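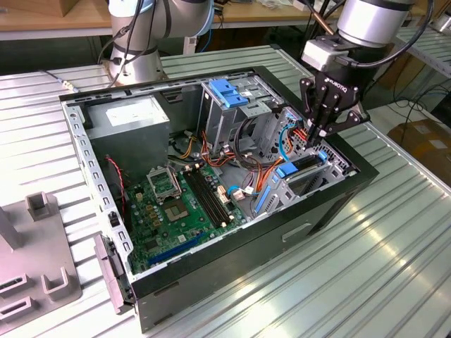 Section 4. Entering a Landmark in the Utudura Local History Register

This section explains how a contributor records a building or monument that no longer stands. Read it through before opening a new entry. Each entry describes one structure on one site.

1. Search the Register under every known name of the structure. The old signal house at Vidmar, for example, appears under three spellings.

2. Enter the location as it was known when the structure was in use. Add the present street name in the second field.
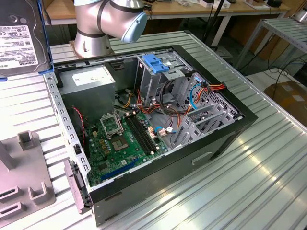
Janelle Macaraeg asks that contributors also note which bank of the river a site stood on, as the Bilto ferry landings were renamed twice and have often been confused.

3. Enter the dates of construction and demolition. If only a newspaper report is available, give the title, issue date and page.

Note: Do not enter the date of a report as the date of the event.

4. Write the summary in no more than 500 words. The full account may run to 4,000 words.
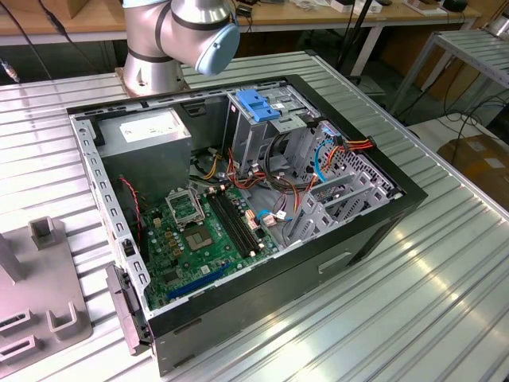

5. Attach up to 10 scanned documents. Label each with its source and the name of the lending family or archive.

Caution: Do not flatten, trim or tape original papers before scanning. Bound volumes from the Dono parish chest must be scanned on the cradle.

6. Select Submit for Review. The entry receives a number, such as 956, which should be quoted in all letters.
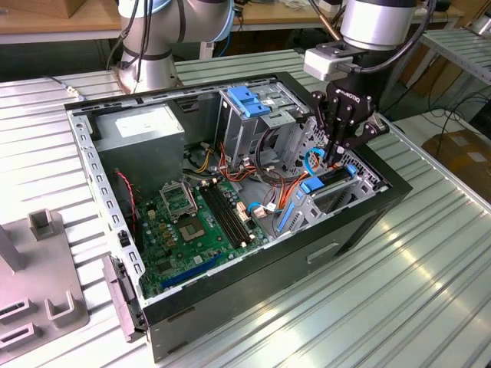
4.1 Correcting a Published Entry

Corrections are sent to the editor, Clémence Pruvost, with a copy of the supporting record. The earlier wording is kept in the entry history.

Contact the Register | Copyright Utudura Local History Register | Back to top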